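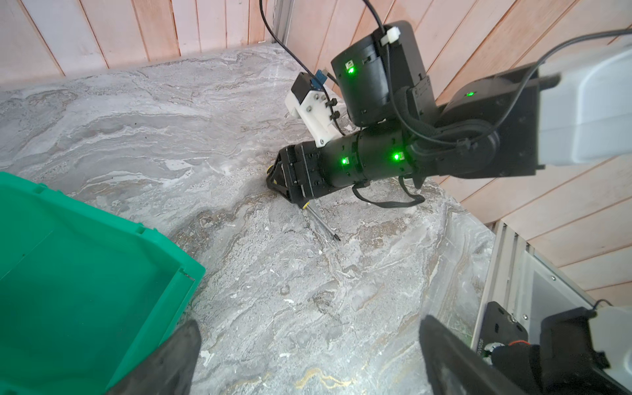
July, posted by the Mekonnen Street Supper Club

We are looking for people who love to cook at home and would be willing to let us borrow their family recipes for a while! Our club has been putting together a community cookbook called Emano, and we would like it to hold the dishes people make on an ordinary weeknight, the stews and flatbreads and odd little puddings that never got written down. You would come and cook one dish with us at a gray-and-white marbled tabletop, talk us through it as you go, and stay to eat (please do stay, there is always too much). Bring your own apron if you're fussy about aprons, as I am.

You don't need any training, and you don't need to be a fast cook. One of our favorite evenings so far was spent waiting on a pot of beans, and the stories got better the longer it took. If your recipe has no measurements at all, come anyway and we'll work them out together with a cup and a spoon.

Sessions run on Saturday from 3 p.m. at the Duron Hall kitchen, next door to the old Werik bakery. We buy the groceries, and each cook gets $300 and two copies of the book. We plan to print 900 copies this first time around.

To take part, write us a short note about your dish, who taught it to you, and anything you can't eat yourself. Handwritten is fine, and so is a messy one.

Contact: Mekonnen Street Supper Club, Duron Hall front desk | © Mekonnen Street Supper Club | Back to top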